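Nuramari 桌面抓取数据集 说明文件

版本说明：本文件随数据一并分发，修改采集规则时须同步更新。配套工具为 Risteo（录制与切分）和 Voicu（标注检查）。

概述

Nuramari 收录双指夹爪在家用桌面上操作厨房物件的片段，由 Pradham 整理，共1000段，每段附腕部视角视频、关节状态和一句任务指令。本文件主要写采集与标注的规则。只想读数据的人可以直接看“目录结构”。

采集规则

1. 开录前核对桌布，网格线须清晰可辨，桌布不得在录制途中更换。
2. 物件摆放由 Risteo 随机给出，操作员不得为了好抓而挪动。
3. 抓取带中心凸钮的物件时，夹住凸钮，不夹辐条。辐条细，受力后容易变形。
4. 指尖接触后停顿2秒再移动，停顿段保留，不剪。
5. 夹爪不得压在编织面上拖行。

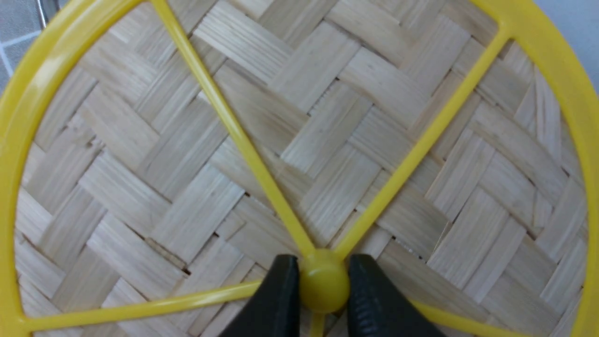

图1 夹持位置：两指夹住黄色框架的中心凸钮，下方为竹编面。

接触标注以两指内侧都贴住物件的第一帧为准。只有一侧贴住时记为“单侧接触”，不计入抓取。腕部视角离物件很近，外圈常常拍不全，标注框画到画面边界为止，不要凭想象补出看不见的部分。

物件命名

命名只写看得出的东西。材质拿不准时用上一级词，例如写“金属锅”，不写具体钢号。仿真水果一律用水果名，在属性栏另填“疑似仿制”，由第二名标注员复核。竹编垫与竹编盖在近景里不易区分，统一记为“竹编件”，带黄色框的加后缀“黄框”。

反光面较多的物件（锅、金属把手）须在属性栏勾选“强反光”。深度数据在这类区域常有空洞，原样保留，不做插值。
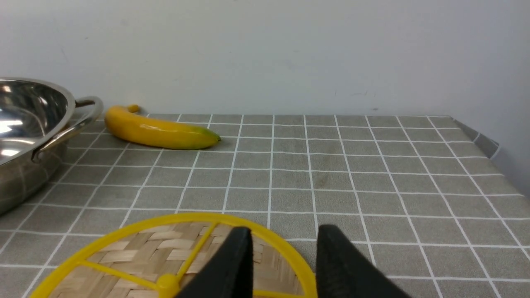

图2 多物件桌面：金属锅、香蕉与黄框竹编件，夹爪张开。

多物件片段须给画面内每件物品单独建条目，被截去一部分的也要建，并勾选“截断”。夹爪挡住物件时勾选“遮挡”。两项可以同时成立。墙面污点和桌布褶皱不标。

安全与停机

操作员离开座位前必须切到暂停。夹持力上限设为额定值的80%，不得在单次任务中临时调高。急停之后的片段整段作废，文件名前加 void_，仍留在原目录，便于统计。

目录结构

episodes/ 每段一个子目录
labels/ 标注文件，与子目录同名
rules/ 本文件的历史版本

质量检查

每段由 Voicu 自动检查时间戳和缺帧，再由人工抽查，抽查比例大约为4%。时间戳倒退的片段退回重录，缺帧的片段写入 labels/gaps.txt，使用者自行决定是否剔除。

已知问题

一月录制的片段采用旧命名，“竹编件”仍写作“竹垫”，读取脚本会自动转换。
夹爪内侧纹理在部分近景里曝光偏暗，不影响接触标注。
任务指令目前只有中文。

引用与反馈

使用本数据请注明 Nuramari 及版本号。标注错误请附片段编号提交，规则方面的意见请注明条目序号。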